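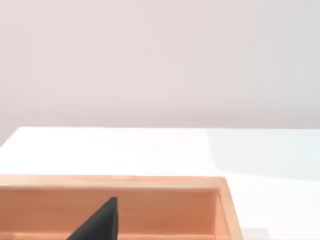 Save your money and buy a train set, wrote one reader when I mentioned last month that I'd be trying out a robot you can only use on a screen. A train set goes round, the reader went on, and at the end of it you've got a train set, whereas I'd have a monthly bill and a sore wrist.

I do have a sore wrist, as it happens. I'm also still paying the monthly bill, so make of that what you will.

The thing in question is Tuhiwai, a practice simulator from Boklow, the same people who make the Karnico pair of desktop arms. The arms cost £2,675 and need a table you're prepared to drill into. Tuhiwai costs £300 for a year, needs no drilling whatsoever, and comes with a set of hand controllers that plug into an ordinary computer. You hold one in each hand, you squeeze, and on the screen a black gripper squeezes too. Boklow's pitch is that you learn to drive the arms in the simulator, find out whether you like it, and then buy the real ones with your eyes open. It's a bit like being sold riding lessons by a man who breeds horses, but I don't mind that!

I've had it since September, on loan for the first bit and then out of my own pocket. I've never owned a robot. I have ruined a bread maker. I think that makes me pretty much who they're after.

Getting going

Installation was fine. It's a large download and my laptop's fan came on and has more or less stayed on, but there was no fiddling with settings and the controllers were recognised straight away. You do a short calibration where you hold your arms out as if carrying a tea tray, then it drops you at a table.

The starter room is very plain. Pale pinky wall, glossy white table, a shallow wooden tray, and you. I was rather disappointed at first (the box has fireworks on it, more or less) but I've come round. When you're trying to work out how far away your own hand is, the last thing you want is wallpaper. The wood is nicely done too, with a faint grain if you get your nose up to the screen, and the light falls differently on the top of the rim and the inside faces, which helps a lot more than I expected. I started using that change of shade to judge where the edge was, and my lessons got better overnight.

What caught me out was the view. You see things from the robot's side of the table, and a good deal of the time you don't see much of the robot at all. You'll be leaning in over the tray and all you've got of your left hand is one dark finger poking up from the bottom of the screen. Where's the rest of it? Down there somewhere, presumably. The first evening I spent ages waving a finger over that tray with no idea whether I was inside it, above it or about to clout it. I clouted it. It makes a lovely little knock, and then a polite message tells you how hard.

The lessons

There are 80 lessons, sorted into what Boklow calls shelves, and you can wander between them as you like. The first shelf is all about hovering. You bring a finger over the tray and hold it still, then lower it, then run it along the inside of the far wall without touching. No picking up, no putting down. I complained about this to anybody who'd stand still long enough, and then I skipped ahead to stacking cups and was so dreadful at it that I slunk back and did the hovering properly.

After that it opens out. You tip blocks from one container to another, you line up pegs, you pass a sponge from the left hand to the right (harder than it sounds, and I've dropped more sponges than I'd like to admit). Each go is scored on time, on knocks and on something called smoothness, which I never got to the bottom of. I once had a splendid smoothness score for a run in which I'd put my controller down to answer the door.

The replays are the best bit by a mile. You can watch any attempt again from wherever you fancy, from above or from the side or from the gripper itself, and slow it right down. I found out that my left hand drifts inwards whenever I'm concentrating on my right. I went and checked this while chopping onions and it's true there as well.

The grumbles

The controllers are too heavy. They're lovely objects, cool and solid, but after half an hour I was propping my elbows on cushions, and the manual's advice is simply to take a break. The grip is made for a bigger hand than mine, so the squeeze falls under my fingertips where it ought to be under the middle of the finger. Boklow told me a smaller grip is on the way but wouldn't say when.

There's no feel, either. When your gripper touches the tray the controller buzzes, and it's the same buzz for a gentle brush as for a proper wallop. You end up listening instead of feeling. I gather the real Karnico arms push back at you a little, and if so that's a fairly big thing for the practice version to leave out.

And I do wish they'd say more clearly what you get at the end of the year. If you don't renew, your replays go. You can save them first, one at a time, through a menu I'd never have found on my own. I rang the helpline about it and the person was charming and also couldn't find it to begin with.

What else is out there

The obvious alternative is the Claseck starter arm, a single real arm with a clamp, at £870. I borrowed one for a fortnight. It's great fun to have an actual object in the kitchen that moves, and visitors ignored me completely in favour of it. It's one arm only, though, so no passing sponges, and the software that goes with it is much thinner. When something goes wrong you're on your hands and knees looking for a screw. With Tuhiwai you press a button and the table's back as it was.

If you've children in the house who want to see a robot do something, I'd go for the Claseck and put up with the screws. If it's the driving you're interested in, the skill of it, I think the simulator gets you further for less, and it doesn't take up any worktop.

As for stepping up to the Karnico pair, I had one afternoon with them at Boklow's showroom. I was nervous, and I was slower than I am at home, but my hands knew what to do. I lowered a finger into a tray and stopped short of the bottom and didn't knock anything. The chap beside me, fresh off the street, went straight through his paper cup. So the lessons do carry over, at least for the simple stuff. Whether they carry over £2,675 worth is between you and your bank.

Who it's for

Patient people, mostly. People who quite like scales on the piano. I've settled into a pattern of doing a lesson or two after supper with the radio on, and I look forward to it, wrist permitting. I'm stuck at the moment on a beast of a lesson where you have to turn a lid with one hand while steadying the jar with the other, and I've been stuck on it for so long that I know all the knocks by ear.

My reader with the train set has written again, by the way, to ask if the simulator has one in it. I've looked through every shelf and I'm afraid it hasn't.

Tuhiwai, from Boklow, £300 a year including hand controllers. The Karnico pair is £2,675 and the Claseck starter arm £870, clamp included. You'll need a reasonably recent computer for Tuhiwai and, if you take my advice, two cushions.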